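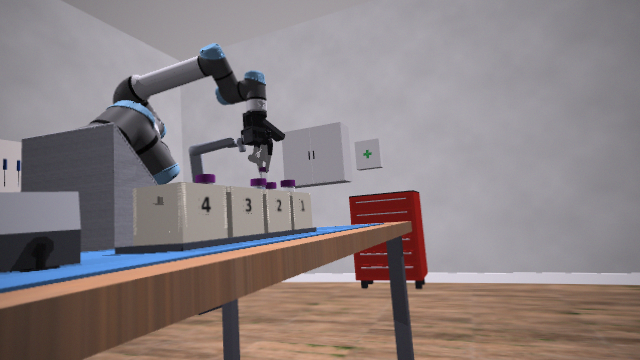

The simulated bench: the arm with its gripper over the row of numbered containers, each with a purple-capped vial on top.

Stunedik Vials, teleoperated demonstrations in simulation

Hello, and thanks for stopping by! Stunedik is a small set of demonstrations in which a person drives a six-jointed arm by remote control and shows it how to handle vials at a lab bench. We put it together at Nimville over a long, rainy March, mostly for our own imitation learning work, and then friends kept asking for copies (so now it has a README).

What you get
300 episodes recorded by 14 operators. Each one holds joint positions, gripper opening, the operator's commands and a rendered view, plus a one-line instruction such as "pick up the vial on container 3". The container numbers in the instructions match the numerals on the boxes, with 4 at the near end of the row in the view shown here.

How it was recorded
Operators used Clavau, our hand controller software, and got a practice run before anything was saved. Please expect pauses, wobbly approaches and second tries at a grasp. We left those in on purpose, and the field "retry" marks them if you would like to filter them out.

Splits
Episodes 0 to 199 are for training, the remaining 100 for testing. No operator appears in both.

Known problems
The gripper channel lags slightly behind the arm in the earliest episodes. The fix is in the Antunes loader, so do use that one if you can!

Questions are very welcome on the issue tracker, which we read every Wednesday.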